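Speaker notes: Keeping a pair of hand-held grippers in working order
Harsh Srivastava, Listedance
Slot: 20 minutes plus questions

Opening (before the first slide)

Say who I am and what I look after. I run the bench side at Listedance. My job is the hand-held grippers, the cables, the mounts and whatever the operators bring back in a plastic bag. I don't train the models and I can't answer questions about them. Avular is in the second half of the session and will cover the software.

The talk is one station, one pair of grippers, left and right. One operator holds both. The task is packing snacks into a box on a table. Simple task, but it's hard on the hardware.

Slide 1: What the pair is made of

Each side has a handle, a linkage, two fingers and a camera. The linkage arms turn on pivot pins. Almost every fault I see starts at a pin or at a cable.

We keep the two sides as a matched pair. If the left one goes down, both come off the station. I used to swap singles and stopped in July. A fresh gripper next to a worn one feels different in the hand, and operators start favoring the better side. It shows up in the recordings as one hand doing most of the work.

Labels: pair number on the handle, side letter on the arm. Paint pen, not tape. Tape leaves glue and the glue finds the pins.

Slide 2: Setting up the station

Go slowly on this slide. Last time people wanted to write it down.

Table first. Plain cloth, pulled flat. Wrinkles catch the fingertips when someone goes for a thin packet.

Box at the back, opening up, near enough that the operator doesn't have to lock an elbow to reach over the rim. Objects go in front and to the side.

Then cables. Each one gets a loop of slack at the handle before it goes anywhere else. Clip the far end to something that doesn't move. If the cable is tight when the arm is fully out, start again.

Then the zero check. Close both grippers on nothing, open them all the way, close again, and read the width at each end. We write it on the sheet. If either number has moved from the last session, the station doesn't start.
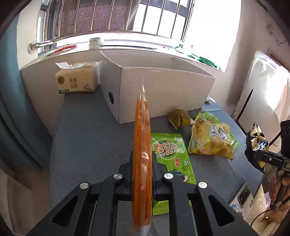 Thin wrappers are the packages that tell me most about the state of a gripper. A puffy bag forgives a lot. It fills the gap and you can't feel play in the joints. A narrow packet held upright needs both fingers to meet square. If it twists or slides down, look at the pins before you look at the finger pads.

Ask the room: who here has replaced pads when the real fault was a pin? Wait for hands. I did it on four grippers before I learned.

Slide 3: Daily care

Read the list out, don't explain every line.

Wipe the finger faces with a dry cloth.
Blow crumbs and lint out of the linkage.
Open and close 20 times and listen.
Push each arm sideways with a thumb.
Check the screws by hand, no driver.
Look along the whole cable, both sides.
Clean the lens last, with its own cloth.

It takes nine minutes for the pair if you have done it before. Tripathi's group does it at the end of the shift and we do it at the start. I prefer the start. The person who finds the fault is then the person who was going to use the gripper.

One point on oil. We don't use any on the pins. Oil picks up salt and fluff, and then it gets onto the wrappers.

Slide 4: Replacing a pin

This is the part with the short clip. If the clip won't play, talk through it.

Unplug. Take the pad off so nothing is pulling on the arm. Support the arm from below. Press the old pin out from the top, straight, with the small press. Do not tap it out with a hammer. We cracked an arm that way at Poltdale, and the spare took five weeks to come.

Clean the hole. Try the new pin by hand. It should go partway and stop. If it drops through, the hole is worn and the arm is scrap. Press it home, move the joint, put the pad back, run the zero check again.

Change all the pins on that gripper while it is open. They have done the same hours.

Slide 5: The log sheet

Show the blank sheet, then a filled one. Columns: pair, side, closed width, open width, what was done, initials. One line per session. It hangs on a nail by the bench.

We tried a tablet. People with a gripper in each hand don't pick up a tablet.

Worth saying that the sheet also gets used by the data people. When a batch looks off they come and ask which pair it was, and whether anything was changed that morning.

If time is short, skip to here

Pins, cables, zero check. Keep the pairs together. Sample sheets are on the side table, and there is a spare gripper with the cover off for anyone who wants to feel what a loose pin is like.

Questions I usually get

Can you run with one loose pin until the end of the shift? No.
How long does a set of pads last? Depends on the wrappers. Crimped edges are the worst.
Do you ship repair kits? Ask me afterward, I have to check the stock.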